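Ticket 198: Plate pickup from kitchen counter fails in simulation
Project: Perneo
Opened by: Emiliano Palma
Status: open

Good morning. I am writing again about the plate task, because after the update in July the result became worse for us. We want to know if the robot can clear a counter before we put the real machine in the test apartment at Dovstead.

What we do: the robot starts in front of the marble countertop, it must take the white plate and carry it to the sink. The apple and the striped ball must stay where they are.

What happens: from 67 runs, the plate was lifted in 12. In the other runs the fingers close on the rim and the plate slides away, or the fingers press on the plate from the top and the arm stops with a force error.

What I tried already: slower approach, and more friction on the fingers. Slower approach helped a little. More friction changed nothing that I can see.

I attach one view from the approach, with the right gripper over the plate. 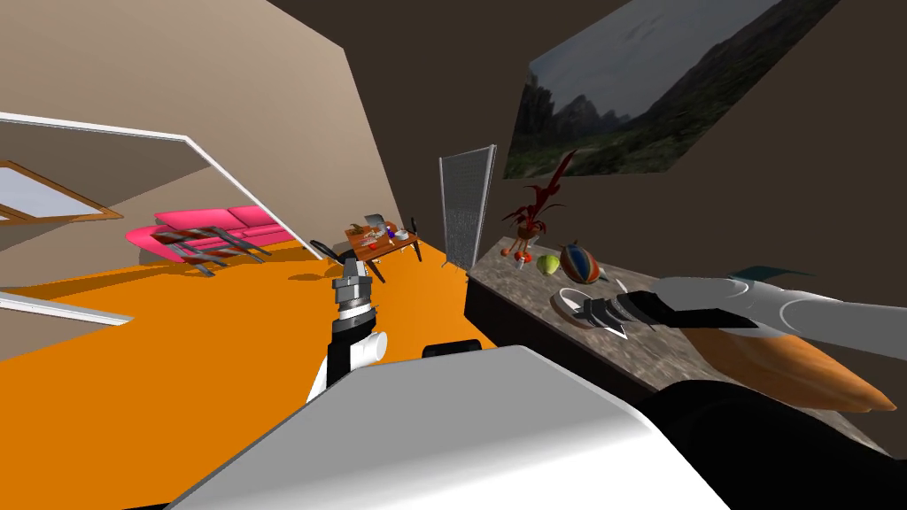 Florencia Maldonado: A flat plate is difficult for two fingers if they come straight from the top. Please try to push it to the border of the counter first, so one finger can go under the rim. At Briltness we had the same problem with trays. And please send the force limit you use.

Thank you, Florencia. The force limit is the default one, I did not touch it. I made the push as a separate step on Sunday and the plate now goes up to 2 cm over the border before the grasp. The lifting is better, but sometimes the plate falls on the floor, so for a real kitchen I would not accept it yet. My colleague Mitsotakis-Vlachou asks if the push distance can be fixed in the settings file. I did not find this option in the manual.

I keep the ticket open until we have an answer on the push distance.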